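FOSTA GLASSHOUSE, BAY 2
STEM HANDLING CELL: INSPECTION CHECKLIST WITH COMMENTS
Machine: Gorex arm with two-finger gripper and wrist camera
Control software: Istent
Asset no.: 733
Inspection date: Apr 27, 2022
Previous inspection: March
Status key: OK / Attention / Fail / N/A

Comments are to be written at the time of inspection. If an item is marked Attention, say what was done and whether it needs a follow-up. Do not leave the comment line blank on a Fail.

SECTION A. ISOLATION AND GUARDING

A1. Main isolator locks off and holds. OK
Lock and tag fitted before any work inside the fence. Isolator handle is stiff but moves through full travel.

A2. Air supply dumps when isolated. OK
Gauge fell to zero. No hiss from the manifold afterwards.

A3. Gate interlock stops the arm. OK
Tested with the arm at slow speed, then at normal running speed. Reset needed at the panel both times, as it should be.

A4. Emergency stops. Attention
Panel and pendant buttons both worked. The pendant button has a cracked collar. Still latches. Replacement collar to be ordered with the next Ertürk parts run.

A5. Fence panels and fixings. OK
One clip was loose on the aisle side near the hose reel. Pushed home and checked by hand.

A6. Floor inside the fence. Attention
Water pooling at the drain grate after the morning misting. Squeegeed before entry. The grate is catching leaf litter and needs lifting and cleaning more often than the monthly schedule allows. Suggest moving it to the weekly sheet.

SECTION B. ARM AND BASE

B1. Base bolts at torque marks. OK
Paint marks line up on all bolts.

B2. Joint covers and seals. OK
Wiped down with a damp cloth only. Do not use the citrus cleaner on the covers. It was used before the March inspection and left the wrist cover tacky.

B3. Unusual noise or play. OK
Ran each joint through its travel at slow speed. Slight tick from the elbow on the first pass, not repeated. Listen for it next time.

B4. Cable dress pack. Attention
Sleeve is rubbing on the forearm bracket when the wrist is turned right over. Moved the clamp back and retied. No bare conductor. Check again after five shifts.

B5. Home position against the scribed line. OK

SECTION C. GRIPPER

C1. Finger condition. OK
No chips or burrs felt at the tips. Sap build-up cleaned off the inner faces with warm water and a soft brush. Solvent is not to be used on the fingers.

C2. Finger fixing screws. OK
One screw on the right finger took a small turn. Re-marked.

C3. Open and close. OK
Both fingers travel evenly. Cycled from the pendant and then from Istent.

C4. Closing force. OK
Set to the soft stem value. The setting had been changed from the low value to the medium value on the pendant at some time since March. It has been put back. If anyone needs the medium value for the thicker stock, use the saved recipe and leave the default alone.

C5. Approach position at the stem. OK
Fingers are to sit either side of the stem and clear of it before closing. The arm comes in under the bloom and the grip is taken on the stem. Petals are never to be gripped. Hold the program at the approach point, look at the wrist camera view on the Istent screen, and mark Fail if either finger is against the plant.

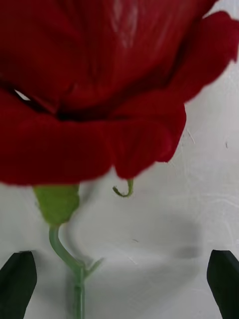 Item C5. Wrist camera view at approach. Red bloom above, stem between the open fingers, no contact either side.

C6. Stem centring. Attention
The stem is nearer the left finger than the right. There is open space on both sides, so C5 stands, but on closing the left finger would reach the stem first. Tool offset to be checked with the setting pin before the next inspection. Do not correct this by editing individual pick points.

C7. Side shoots in the closing path. Attention
There is a short side shoot at the node on this stem, pointing up and to the right. The operator is to look for these when teaching a grip height and choose a plain length of stem. Add a line to the work instruction.

SECTION D. WRIST CAMERA AND BACKGROUND

D1. Camera bracket tight. OK

D2. Lens clean. OK
Cleaned with a lens tissue before the checks in Section C.

D3. Focus. OK
The closest petals are soft at this distance. The stem and side shoot are clearer, and they are what the operator needs to see. No adjustment made.

D4. Background surface. Attention
White surface has fine scratch lines, more of them to the right, and one small dark speck near the right edge of the view. It is still serviceable. Wipe down and look again. If the speck stays, note it here so it is not taken for a pest or a bit of leaf.

D5. Lighting. OK
The shadow on the background is soft-edged and the stem still stands out from it. Leave the lamp where it is. Anyone moving the lamp for cleaning must return it to the tape mark.

SECTION E. SOFTWARE AND RECORDS

E1. Program backup taken. OK
Saved to the Fosta server and to the card in the panel door.

E2. Fault log reviewed. OK
Two low air warnings, both at start-up. Compressor was still coming up to pressure. No other entries of interest.

E3. Recipe names match the bench list. Fail
The bench list still shows an old recipe that has been deleted from Istent. List taken down. New one to be printed, laminated and put up before the next shift.

E4. Spares on shelf. Attention
Finger pads in stock. No spare air fittings in the small size. Add to the Ertürk order with the collar from A4.

FOLLOW-UP

Pendant collar and small air fittings: order.
Drain grate: move to weekly sheet.
Cable sleeve: recheck after five shifts.
Tool offset: check with setting pin.
Work instruction: add side shoot note.
Recipe list: reprint before next shift.

Cell returned to service at slow speed. Normal speed permitted once E3 is closed and initialled on the panel copy.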